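Kerton sim diary, longish thread, get a brew

So the job this month is collecting examples for the arm. In plain words: I drive the simulated robot by hand, doing a chore over and over, and everything gets saved so the learner can have a go at copying me. I am the teacher. Poor learner.

The whole thing lives in a made-up room we call Drullatcombe (the name came out of a random village generator and stuck, and now there are folders called Drullatcombe_final_new all over the shared drive, sorry everyone)

My score for the week is 62 attempts recorded and 33 I'd be happy to show anybody. The rest are me getting lost, me pressing the wrong pedal, or me doing the right thing so slowly you could knit a scarf while it plays back.

People ask why we keep so few. We used to keep the lot! And the arm learned to dither beautifully. It would drift up to a thing, stop, back off, drift up again. Which was me, to the life, before my morning coffee.

Anyway most of the time I drive from the gripper's own view, and you have to get used to how much of the world is just one big surface at a funny angle
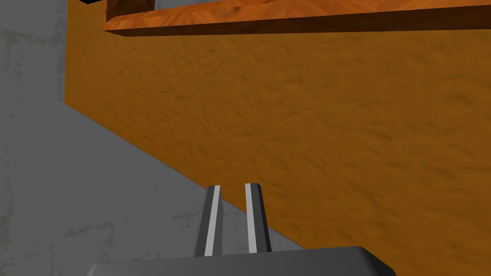 It took me ages to stop steering as if I was standing in the room. Left on the stick is left for the hand, and the hand might well be pointing sideways by then. I still lean in my chair when I turn. Babak Bagheri sits behind me and has started leaning too, to wind me up.

The rule we've settled on is to open the fingers early. If I leave it until the last moment, the learner decides that opening is part of arriving, and it'll charge in shut and then spring open right on top of whatever it wanted. Ask me how I know.

Second rule, no fidgeting. If I need to think, I stop dead and think. A clean pause can be trimmed out afterwards by Tumel, our little tidying script. A wobble can't, because Tumel reckons a wobble is you doing something clever.

(Tumel was a weekend job that was only meant to cut the dead time off the ends. It now does the trimming, the naming and the sorting, and complains at you in capital letters if the fingers' opening isn't being logged. I'm quite fond of it.)

Somebody in the replies wants to know if I script the paths in advance. No! We did try that. Scripted ones are lovely and smooth and they all look the same, and then the first time the learner starts a hand's width off the usual spot it hasn't a clue. Mine are messy but they come from all over the place, so it has seen a bit of trouble and how to get out of it.

Which brings me to the ones I do on purpose, the recoveries. I shove the arm somewhere daft before recording, hit go, and then find my way back to the work from there. Cheek up against a surface, pointing off at nothing much, whatever I fancy.

I used to bin these as bad starts, by the way. Months of them. Gone. Don't talk to me about it.

They're slower to do and they make me properly grumpy, but if you only ever teach from tidy starts you get a robot that is only any good at tidy starts

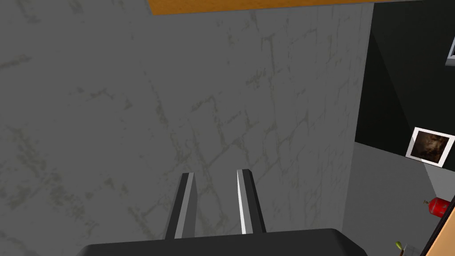 and then you're sat there at half four watching it hunt for a tray it could reach perfectly well if it would just turn round.

What I've found helps with a recovery: back off first, then turn. Every time, same order. My instinct is to do both together and swing round in one go, and when it works it looks ever so slick, but the learner picks up the swing without picking up the backing off. Then it clouts things.

I also make myself say out loud what I'm doing. "Back. Turn. Look. Down." It isn't recorded, it's just so I don't skip a bit. The whole office knows when I'm on recoveries. Howlader's lot next door have asked for the door shut.

Oh and the textures. Someone asked if it matters that the room looks a bit like a game from years back. For the driving, not much, I stop seeing it after ten minutes. For the learner, we shuffle the surfaces between sessions so it doesn't fall in love with one bit of wood grain. We had a version that did exactly that. Swap the grain and it just hovered there, heartbroken.

The shuffle does sometimes hand you a right horror. Had one set where every flat thing came out the same shade and I drove straight past the edge I was using as my landmark, twice, talking to myself the entire time. Kept neither.

Q I get a lot - how long can you do it for in one sitting? I'm good for 2 hours, then my thumbs go and everything I record after that has a sort of sigh in it. Babak can do 4, but Babak also eats lunch standing up, so make of that what you will.

I've started writing a one-word mood next to each attempt as well. Fine, rushed, cross, sleepy. Haven't done anything with it yet. I'd love to train on just the "fine" ones and see if it comes out any calmer, but there aren't enough of them! Says a lot about my month.

Still to do before December: more left-hand approaches (I'm right-handed and by heck it shows when you plot them), a batch with the starting height changed, and going back through the borderline ones with someone who isn't me. I'm far too soft on my own driving.

If you do this sort of thing too, I'd really like to know how you decide what to throw out. We argue about it every single time. Babak would keep anything that gets there in the end, and I'd drop anything I'd be embarrassed to watch twice.

Right, pedals are calling. Back on recoveries till tea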